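Snack Table, Second Floor: The Gallery

Villanueva Workspaces relaunched its shared snack table in September, and the newsletter has called it a "hospitality corner" ever since. I rent a desk on the second floor and I walk past the thing maybe a dozen times a day. I have my doubts. The building manager asked tenants to send in something for the gallery page, so these are my notes.

A few facts first. The old arrangement was a shelf by the printer and a cardboard box of granola bars. It cost next to nothing and it was empty by Thursday. The new one comes from an outfit called Casby, which styles tables for offices, and it runs us $366 a quarter. That figure was in the tenant minutes, right under the item on bike parking. Split among 12 suites it works out to $30 and change each. Fine. I have wasted more than that on lunch.

What I question is what we get for it. According to the Casby brochure, a tablecloth in a warm color "invites people to linger." I have yet to see any lingering. People take a bag of something and go back to their calls. The brochure also says flowers make a snack taste fresher, and I would like to meet whoever measured that.

The baskets I will grant them. Wicker is sturdy, it has handles, and you can carry one into a meeting without looking silly. Whether we need more than one is another matter. Somebody at Hikunach, the suite by the stairs, says a second basket makes the table look generous. To me it makes it look like the first one was too small. 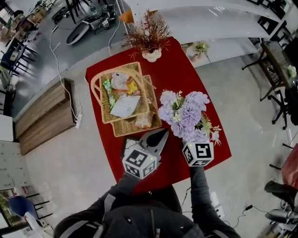 Red cloth, two wicker baskets, lavender-colored flowers. Most of the snacks are in the basket with the handle.

The dried grass in the white pot stays at the far end of the table. I have no quarrel with it. It needs no water and it will outlast the lease.

The flowers were a separate vote, 355 points for and I forget how many against, under the weighted system Gemis uses for anything involving the common areas. I voted against. I still think the money should go to better coffee, and I have said so on the sheet by the elevator. Pictures from other tenants can be dropped off at the front desk until Saturday.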